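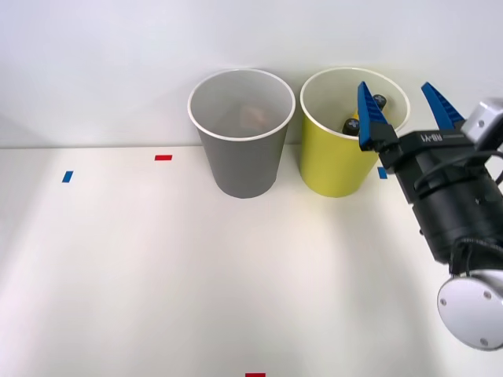
3.2 Sites and break rooms

Two sites took part. Clumier is a small parts office with one break room, Prideleck a call center with shifts that run through the night. Both had paper cups by the coffee machine before we came, both had mugs in a cupboard that few people opened. Staff were told the study was on break habits. Not told it was on cups (see Ethics, 3.5).

Each site ran for 7 weeks. First part as usual, then the mug shelf moved next to the machine and the cups went into the cupboard. No signs, no price change. We wanted the plainest change we could think of. Gillies was meant to be a third site but pulled out before the baseline was done – their data is left out of everything below.

3.3 Cup counts

Cups were counted by sleeve, as delivered minus left on the shelf, every Sunday evening when the rooms were quiet. Prideleck started with 700 cups in stock, Clumier's starting stock was not logged (our mistake). So for Clumier we only report change from week to week, never totals. Refills in the same cup do not show up in this method. That matters. In interviews several people said they keep one cup for the whole morning, and a saved refill looks just the same to us as a coffee not drunk.

Blair Carnegie did the counts at Clumier and Catherine Gourlay at Prideleck. They swapped once, to check that sleeves were being read the same way. They were not: an opened sleeve was a full sleeve to one and a part sleeve to the other. Fixed from then on, and the earlier Prideleck counts were re-done from the notes.

By "paper cup" we mean any open, tapered cup with a rolled rim, no handle, meant to be thrown out (general shape in Figure 1). Lids and sleeves for hot drinks were not counted. Water cones were not counted ethier.

3.4 Interviews

We talked to 20 people, all during breaks, all standing up. Short on purpose. Questions were on when they take coffee, where they drink it, and who washes what. Notes were typed up the same day and sorted in Tidance, a tagging tool written in our department. Washing came up far more than we had planned for and got it's own tag. At Prideleck the sink is down the hall from the machine, at Clumier it is in the same room, and people talked about mugs very differently in the two places. We come back to this in 4.1.

Night shift is thin in the sample. Only the late end of it, people on their way out.

Figure 1. Open containers, tapered, with a thin white rolled lip.
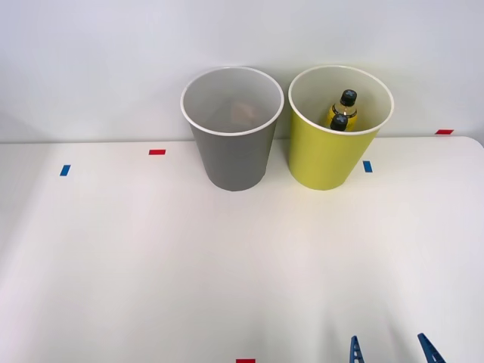
3.5 Ethics

Staff could leave the study at any time, and were told after the last count what it had been about. No names were kept with the interview notes. Two people asked for their notes to be removed, before sorting, and this was done; they are not part of the interview sample given above.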